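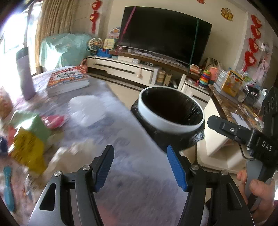 How long do you soak chana before pressure cooking? Overnight, 8 hours min, and salt the water.

3 min read

kornow72: ok so salt in the soak or no salt. my mom swore salt keeps them hard. did a bag of the Drovico ones last night, no salt, 3 whistles, still like gravel

Gopinath Bangera: Your mom is wrong, sorry. Salt softens the skins. It's old beans, check the bag. Anything that sat on a shelf since last September, forget it.

pressurepat: disagree. hard water. I'm on a well and nothing cooks till I add a pinch of baking soda

Gopinath Bangera: Soda makes them taste like soap

pressurepat: a PINCH. not a spoon

dsouza_fan: where are you guys buying? D'Souza on the corner has 800 gram bags, turn over fast so they're fresh. cooked mine in 25 with no soda

kornow72: 25 min at pressure or total??

dsouza_fan: at pressure. then leave it alone till it drops by itself, dont vent

kornow72: I vented. teh skins all came off too

pressurepat: well there you go

Gopinath Bangera: Venting splits them, doesn't make them hard. Still old beans.

marla113: I just use canned. Vastent, rinse, done. dinner at 6

Gopinath Bangera: Canned is mush. Fine for hummus.

marla113: my kids eat it so

kornow72: trying again tonight, salt, new bag from D'Souza. soda for half of it. will post

pressurepat: smaller pinch than you think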